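Inventory at Ormsby Court

The instruction from Flillow was one page long. Flat 64, kitchen table, clear to the cloth. Packets to the left, jars upright, anything with a barcode kept where the barcode could be read. I had done three tables that month and expected a fourth of the same sort.

The cloth was blue, with stars on it and the word "like" printed in dark letters. Like what, it did not say. I entered it under Textiles, printed, and began.

The form allows one line per object. It does not allow for the order in which a person puts things down, although the order is the only part I ever remember. My aunt sorted her table by height. The tenant before this one sorted by date of purchase and died with the list up to date.

Blue cloth, kitchen table, Flat 64. 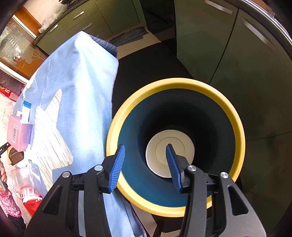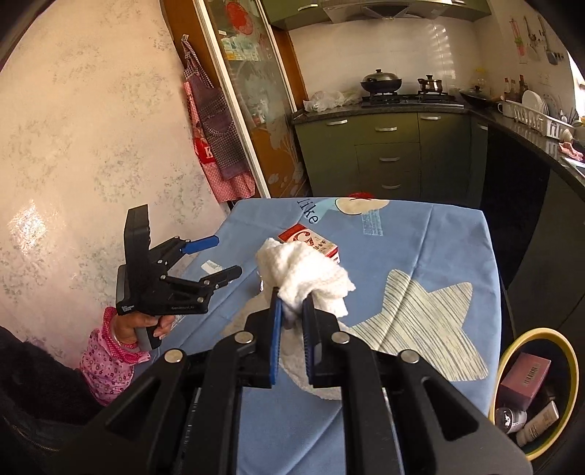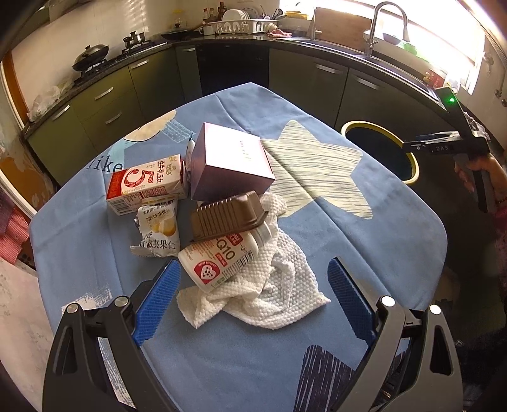 At four I rang the office in Vana and read out the lines. The clerk asked for a total value. I said roughly 1762, in the old money, if the table and the cupboards were counted — less if they were not. She asked which I preferred. There is no box on the form for that.

I signed the sheet, folded it in three and left it under the door, as the contract requires. Then I went down to wait for the Brindent bus.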